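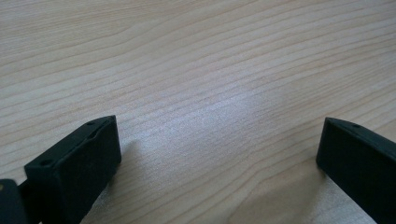

Magagula argued in his review of the Holtport trials that a household chore should be counted as done only when a person entering the room afterward would find nothing left to do. We adopt a weaker criterion. Under his rule a cup set down two inches from its coaster is a failure, and most of the recorded attempts at table clearing would have to be discarded. Under ours the attempt is split into stages (approach, grasp, transfer, release, withdrawal) and each stage is scored separately.

Figure 3. View from the hand-held gripper tool over a wooden tabletop, fingers apart, nothing held.

4.2 Results by stage

The set used in this section contains 1653 attempts at table and counter chores, drawn from the Bosine kitchen and the Mtshali workshop. Attempts shorter than 15 frames were removed before scoring. The remaining attempts were scored by two raters working separately, and disagreements were settled by a third.

Grasping is no longer the main source of error on rigid objects. Cups, boxed parts and hand tools were picked up reliably at both sites once the approach was correct. Cloths and thin packaging were not. A folded towel was often lifted by one layer, and the policy had no means of telling this apart from a full grasp until the transfer stage had begun.

Most of the loss occurred at release and withdrawal. The policy opened the fingers at the right place but too high, or withdrew along a path that touched the object just set down. Bare surfaces posed a further problem. With no object between the fingers, the wrist view offers little more than surface texture and reflected light, and the policy tended to keep searching. In the Mtshali runs it continued for up to 2000 control steps before the time limit ended the attempt.

Adding a stop signal trained on views of clear surfaces shortened these searches. It also caused early stops on glossy counters, where glare hid clear plastic lids. We kept the signal for the workshop and turned it off in the kitchen.

The Vanent controller was used at both sites without changes. Differences between the sites should therefore be read as differences in objects, surfaces and lighting, although the workshop operators had more practice and we did not correct for this.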